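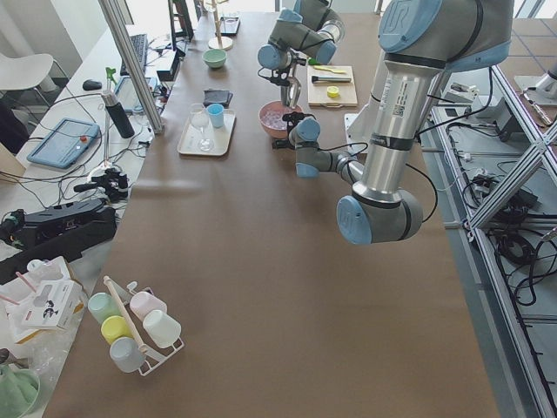

单元的架设先于一切软件工作，这一节只讲硬件怎么摆、怎么保养、坏了怎么修。控制器与策略训练见第4节。Aubert单元是双臂共台，两臂共用一张长台，工作区有意重叠，因为倒水、递接这类任务需要两只夹爪同时到台面中段。重叠带来的麻烦也在中段：近臂的夹爪停在粉色碗边上，远臂的夹爪朝下悬在碗的上方，两者之间留给腕部转动的空间很小。早期我们把碗放得更靠近远臂，结果近臂要伸得很直才能够到，肘部接近奇异位形，速度被控制器压下来，录出来的轨迹一顿一顿。后来物体布局整体往中间收，碰撞风险换成靠软件限位去管。这个取舍我们没有做对照，凭手感定的，后文讨论里再说。

台面铺棕色纸。选它的理由很平常：反光低，脏了可以整张换，标记线可以直接画在背面。缺点是会起皱。皱褶对抓碗没有影响，对抓平放的薄东西影响明显，夹爪指尖下探的高度差一点就会刮纸。换纸之后必须重新测台面高度，这一步漏过一次，指尖磨掉一层胶。写进了换纸流程，Masilela签字才算完。

3.1 底座与台架

铝型材框架是第一批到的。先装框架再装臂，顺序不能反。框架的斜撑要在两只臂都上电之前拧紧，臂一旦开始做加减速，松的斜撑会自己慢慢走位，肉眼看不出来，标定残差会先变大。我们的做法是装完以后空跑20分钟，两臂按最大允许加速度来回摆，再把所有角码螺栓复拧一遍。复拧时发现松动的几乎都在斜撑与立柱相接的那一排。之后每次搬动台架重复一次，中间不搬就不管。

底座与台面不共用支撑。原方案是把底座直接锁在长台上，Bumach供的安装板也是按这个方案开的孔。试了一周，放弃。一只臂急停，另一只臂的末端会抖，相机画面跟着抖。改成独立支撑后抖动还有，传过来的量小到可以不管。安装板留着，孔位重开，所以现在板上有两套孔，其中一套是废的，新来的人常常拧错。已经用漆笔涂掉。

水平调整没有什么可写的。用条式水平仪，两个方向，调到气泡居中，锁死。地面是瓷砖，砖缝处的地脚要垫片，否则过一阵子会陷。

3.2 线缆

线缆是这套单元最花时间的部分，这一点架设前没有人估计到。夹爪供电和通信走臂外，从腕部引出，绕一个环再回到前臂。环留短了，腕部转到极限时会扯插头；环留长了会垂到台面上，扫到东西。近臂尤其难办，它从台子上方越过来，环的最低点正好对着砧板那一片。

现行规则：先把腕部转到正负两个极限，各停一次，在线最紧的那个姿态下再放出一掌宽的余量，然后固定。固定用魔术贴扎带，不用尼龙扎带。尼龙扎带勒得紧，护套在扎点处会先裂。Zemar的高柔线我们换过一批，寿命长些，但是外皮偏硬，环的形状不听话，会往一侧翻。翻过去就进了相机视野。目前两种线混用，近臂用软的，远臂用Zemar。

框架下层的线没有整理好。如实写。电源线、网线、示教器的线都堆在下面，故障时找一根线要顺着摸。标签贴过一轮，第二次改接线时没有跟着更新，反而误导。建议后来者两端都贴，改线当天改标签，不要拖。

示教器放在边桌上，急停按钮朝上，人站的一侧伸手能拍到。边桌上东西多，键盘、工具、拆下来的模块都往那放，所以加了一条：示教器上面不许压任何东西。这一条执行得比较好。

3.3 夹爪的装配与更换

两只夹爪型号相同，指尖胶垫自己裁。胶垫贴之前用酒精擦，贴完压一夜。着急的时候只压一个小时，也能用，撑不过当天。指尖磨损判断靠一个固定动作：夹住一只空塑料杯提起，腕部侧转再转回，杯子在指间有没有滑。滑了就换。这个检查每500次夹取做一次，由记录程序提醒，提醒弹出来以后程序不让继续，必须有人点确认。最初可以跳过，大家都跳过，于是取消了跳过键。

夹爪与腕部法兰之间有一个转接环。转接环的定位销很小，拆下来容易丢，备了一盒。没有装销也能拧上去，看起来完全正常，转角却会差一点，手眼标定全部作废。这个错误犯过两次，都是夜里换的夹爪。现在规定晚上八点以后不拆法兰。

夹力设置对物体敏感。杯子一类的薄壁塑料，力大了杯口变形，液面抬高；塑料瓶更麻烦，瓶身受压以后瓶里的东西自己往外走，和倾角没有关系了。Delaunay的办法是给倒注任务单独存一组低力参数，速度也单独存，切换任务时由脚本一起载入，不让操作者手动去改。手动改的时期，忘记改回来是最常见的事。

3.4 标定与检查姿态

手眼标定按常规做，棋盘板，不赘述。要说的是标定以后的快速检查。每天开机第一件事，让两臂依次走到一组检查姿态，其中一个取自倒注任务本身，即远臂持瓶倾斜在杯口上方（图5）。选它是因为这个姿态同时用到腕部的大转角和臂的大伸展，误差在这里被放大，瓶口偏出杯口一眼能看出来。检查时用空瓶，瓶口中心对杯口中心，偏差超过杯口半径的一半就停，重标。近臂在同一时间要让到砧板上方待命，检查两臂的间距。这里的间距看的是外壳到外壳，不看夹爪，因为真正先碰到的往往是肘。
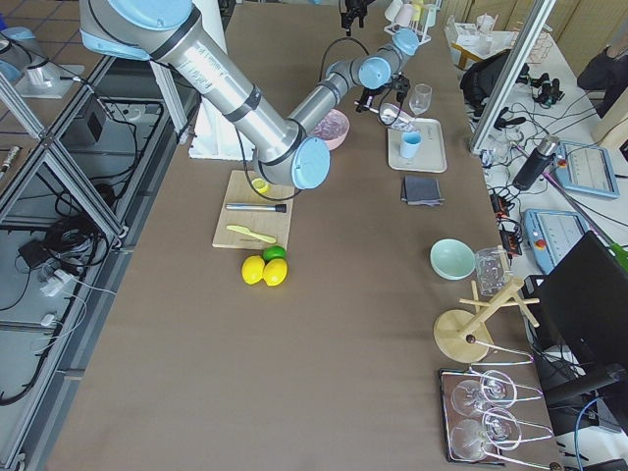

图5 倒注检查姿态。远臂夹爪持透明塑料瓶，倾斜于托盘上浅蓝色杯的上方；近臂腕部位于砧板上方，注意腕部垂下的线环。

图5里有两处值得说。第一，线环。近臂腕部的黑色线朝砧板方向垂下来，砧板上放着刮铲、记号笔和一只黄色小盖，都是矮的东西。换成高的物体，比如高脚杯，线环扫过去的风险就不能忽略，所以布局表里规定砧板上只放矮物，杯子类一律往托盘和台子其他位置放。第二，托盘。杯和高脚杯同在一只托盘上，托盘若被碰动，两者一起移位，只要对托盘的位置做一次校正即可，不用逐个去摆。托盘底下后来加贴了防滑片。

检查姿态由Burnine脚本调用，脚本只负责走位和提示，判断由人来做。试过用相机自动判断，透明瓶子的边缘检不稳，误报太多，关掉了。

3.5 台面复位

每次录制结束台面都要复位。复位不求完全一致，数据本来就需要变化，但是有几样东西必须回到规定区域：碗、托盘、砧板、杯架。这几样是其他物体的参照。其余的散件，水果、布、盖子，落在允许区域内就行，由操作者随手放。我们在纸上画过轮廓线，相机能看见，模型可能学到轮廓线本身，于是改画在背面，靠手电照着透过来对位。土办法。白天光线强的时候看不清，要把灯关一半。

杯架重心高，臂的肘部从旁边过会带到它，尤其挂满杯子的时候。位置往台边挪。挪了以后远臂够不着，取杯只能由近臂做，任务表跟着改。干燥架也是同样处理。

玻璃杯单独说一句。真玻璃，会碎。碎过之后流程是：急停，两臂断电，戴手套捡大块，整张纸卷起来连碎渣一起扔，换新纸，测高，再跑检查姿态。全套走完半个下午没了。有人提议全换塑料，没有采纳，透明材质的反光正是我们要的难点。折中是练习阶段用塑料，正式录制再换玻璃。

3.6 故障与修理

从三月启用到本文截稿，单元共完成1,087次录制，期间需要停机拆修的故障9次。线缆一类最多，都出在腕部引出那一段，表现是夹爪通信时断时续，臂本身完全正常。这种故障的麻烦在于它跟姿态有关，停在某个角度就断，转回来又通，日志里只有一条超时。排查办法：不动臂，用手轻轻弯腕部那段线，同时看夹爪状态灯。灯闪就是它。不要先去换控制盒，我们换过，白换。

其次是夹爪转接环松动。螺栓加中强度螺纹胶以后没有再出现过。高强度的不要用，下次拆不下来，要加热，加热对旁边的密封圈不好。

还有一次比较特别，近臂每到一个固定姿态就报保护性停止，载荷参数查了几遍都对。最后查到是线环钩在肘部端盖的边沿上，每次转过去就绷住，控制器把它当成外力。把线环移到另外一侧，好了。前后花了两天，前一天半都在看软件。写在这里，供遇到同样现象的人先看线。

修理之后的恢复步骤固定如下。断电状态下用手推各关节到极限，听有没有异响，看线。上电，低速，单臂走检查姿态，另一只臂折叠停放。再换另一只。两只都过了才双臂同走，速度先给三分之一。Masilela坚持低速这一轮不能省，Delaunay认为换胶垫这种小修可以跳过。目前按前者执行，换胶垫也走全套。

备件清单见附录B。常备的其实很少：胶垫、定位销、腕部线一根、扎带、纸。腕部线一定要备，缺货等过，整个单元停在那里，两只臂都好好的，就差一根线。

3.7 保养周期

按次数走的：胶垫检查，上文已述。按天走的：检查姿态，擦关节外壳，看线环有没有移位。擦外壳用微湿的布，端盖处不要来回蹭。按月走的：框架螺栓抽查，急停逐个拍一遍，两台示教器都要拍，只拍常用那台不算。急停测试要在臂低速运动中做，静止时拍下去看不出响应。测试时台面清空，玻璃件先收走。

换人交接时，交出的一方要在场看着接手的一方独立走完一次开机检查，中间不说话。接手的人卡在哪一步，哪一步的说明就要重写。现行说明书已经是第四版，定位销那一段改得最多，仍然有人漏看，我们打算把它挪到首页。

未解决的：远臂线环翻侧，框架下层理线，纸张受潮后鼓起。前两项有方案，没排上时间。纸的问题试过换更厚的一种，鼓得少些，边角却翘，用胶带压住又会被夹爪粘起来，暂时退回原来的纸，梅雨季节两天一换。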